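Mettre la table : la galerie

Mise à jour : vendredi 28 février

Cette page rassemble les images de la série sur la table, avec quelques notes sur les objets. Elle complète la page consacrée aux rangements de cuisine, où se trouvent déjà les tiroirs, les bocaux et le meuble à vaisselle. Les images se regardent à la fin, après les notes. Pour ceux qui préparent une table d'enfant à la maison, les dimensions et les conseils d'entretien sont donnés au fur et à mesure.

Le set de table

Le set est en tissu jaune, imprimé de petits véhicules de dessin animé : voitures, camions, une dépanneuse avec son crochet. Il vient de la série Pustico, que nous utilisons depuis le mois d'avril. Les motifs vont un peu dans tous les sens, et selon le côté où l'enfant s'assoit, une partie des véhicules a les roues en l'air. Cela ne gêne pas, il n'y a pas vraiment de haut ni de bas.

Un set en tissu glisse moins qu'un set rigide, mais il se froisse. Les coins se relèvent après quelques lavages. Un coup de fer sur l'envers suffit, à température moyenne. Nous le pendons par le petit côté, sans pinces sur l'imprimé. Le jaune a bien tenu jusqu'ici - le rouge des camions aussi.

L'assiette

Une assiette ronde, vert pâle tirant sur le bleu selon la lumière, avec une fleur peinte en bas à droite. Elle fait partie du service Lelano. Le service complet compte 16 pièces et pèse lourd dans un placard haut, nous l'avons donc descendu d'une étagère. L'assiette seule, posée sur la balance de cuisine avec une tasse du même service, donne 436 grammes.

La fleur sert de repère : quand on la garde en bas à droite, toutes les assiettes de la table sont tournées de la même façon. Les enfants le remarquent vite et corrigent d'eux-mêmes. Pour l'entretien, éponge douce et séchage debout. Nous évitons d'empiler plus de six assiettes sans feuille de papier entre elles.

La tasse et la fourchette

La tasse est grise, avec un bord foncé et une anse. Elle se place en haut à droite du set, anse vers la droite. Pour un gaucher, on inverse. Elle peut dépasser du tissu, à condition que le fond soit stable : une tasse à cheval sur un pli penche un peu, surtout quand elle est pleine.

La fourchette a un manche noir à petits points blancs, ce qui la distingue des autres couverts du tiroir. Chez nous, elle se range à gauche de l'assiette, dents vers le haut. On la pose en dernier, une fois l'assiette centrée.

La table

Le plateau est blanc, sans nappe. Les rayures légères s'y voient de près, le reste se nettoie avec un chiffon humide et une goutte de savon. Le modèle Baddale, dans la salle du fond, mesure 1550 millimètres de long. Ce n'est pas celui de tout le monde, mais la méthode reste la même : compter au moins 90 millimètres libres entre le bord de la table et le bas du set, pour que les avant-bras se posent.

L'ordre que nous suivons : le set bien à plat, l'assiette au milieu, la tasse, puis la fourchette. Pour débarrasser, on fait l'inverse et le set part en dernier, secoué au-dessus de l'évier.

Les images
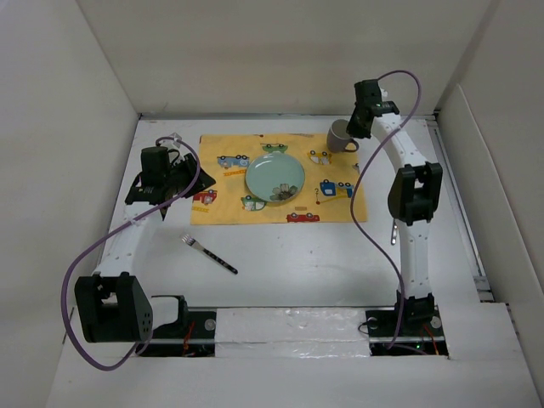 L'assiette au milieu du set, la tasse grise au coin, la fourchette encore en travers sur la table.

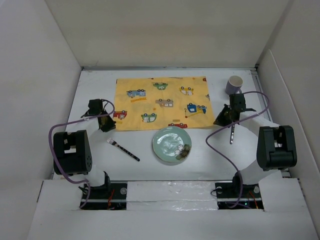
Le set aux véhicules, étendu presque à plat, et l'assiette à fleur devant son bord inférieur.

Textes et mise en page : Ásgeirsdóttir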